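FOR IMMEDIATE RELEASE

SKERNESON OPENS "SMALL COUNTER" LINE WITH BLACK DISH RACK, CLEAR ORGANIZER

Shipping to stores in May. Samples available now, see end of release.

BRUDHOLM — Skerneson, the housewares maker, today announced Small Counter, a line of kitchen basics for people who do not have much kitchen. Studio apartments, basement suites, office break rooms, the one good shelf in a rented room. First out the door are a black dish rack and a shallow clear storage box with a lid. More pieces later in the year.

The line came out of a survey of 1,225 renters run by the company over the winter. Question one was simple: what is on your counter right now that you wish wasn't? Top answer, from 614 of them, was the dish rack. Too wide, too wobbly, too hard to clean under. Second was "stuff with no place to go", meaning twist ties, rubber bands, measuring spoons, spare lids, batteries.

So Skerneson started with those two.

The rack

Open rod construction, front to back along the floor, with a support bar going across. High back panel for plates to lean on. Solid front rail, so it can be picked up with one wet hand and moved to the sink for rinsing. Black all over, no printed logo. The company tried a white version and testers did not like how it looked after two weeks of coffee mugs, so black it is for now.

There is no drip tray in the package. Testers were split on this, and a tray will be sold seperately. A folded dish towel works fine underneath, and many of the testers were already doing that with their old racks. Rinse with warm water and dish soap once a week. Do not put it in the dishwasher.

The box

Low, clear, rectangular, lidded. Made to sit flat against the wall behind or beside the rack and hold the small things that otherwise end up in a drawer with the takeout menus. Divided inside. Because the plastic is clear you can find the vegetable peeler without opening anything. It stacks, but the company suggests no more than 3 high on an open counter.

How it was tested

Product testing was handled by Chiriac, the Brudholm design workshop that has worked with Skerneson on its last 5 releases. No showroom kitchen. Testing was done on plain tabletops pushed up against painted walls, the kind of setup a lot of renters have in place of a real counter. Walls got scuffed. Tables got moved. Racks were loaded, unloaded, shoved over to make space for a cutting board, and shoved back.

Workshop notes asked for one thing above all: leave room on the right. Most people in the trials put their rack to the left and wanted a clear landing spot next to it for groceries, mail, or whatever had just come in the door. The width of the rack was trimmed twice to get there.
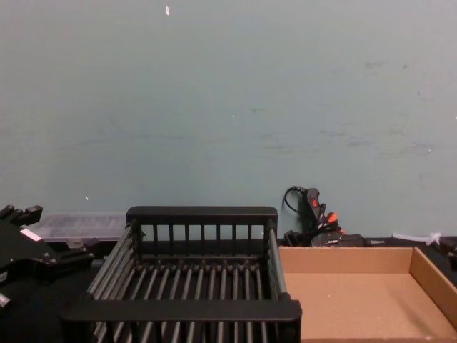
The other change to come out of the trials was the height of the back panel. Early samples had a low one and dinner plates tipped forward when the rack was bumped. Raising it fixed most of that. Heavy stoneware should still go toward the back, bowls and cups up front.

Packaging

Both products ship in plain brown cardboard. No foam, no plastic window, one sheet of care instructions on recycled paper. Skerneson is encouraging customers to hang on to the carton. Cut down to a few inches high it makes a decent tray for onions and potatos, or for sorting the contents of a junk drawer before they go in the organizer. Cut line not printed on the first run — coming on the second.

Where to find it

Small Counter will be carried by Illach home stores starting in May, in the kitchen aisle near the sink accessories. The rack and the box are sold one by one or as a set. Online orders open at the same time through the Skerneson website. Prices will be posted when orders open.

Still to come in the line: the drip tray, a utensil cup that hooks on the rack's side rods, a narrow cutting board. Dates for these are not set. Retailers who want to be on the list for the second group should contact the trade desk now as first-run quantities are limited.

For editors

Review samples of the rack and the box can be requested from the Skerneson press office in Brudholm. Please include a shipping address and tell us if you need one piece or both. Samples do not need to be returned. Spec sheets and care instructions on request, survey summary also availible.

About Skerneson

Skerneson makes racks, bins, trays and organizers for kitchens and laundry rooms. The company is based in Brudholm and sells through home stores and online.

Press contact: Skerneson press office, Brudholm. Phones are answered until 4 p.m.

###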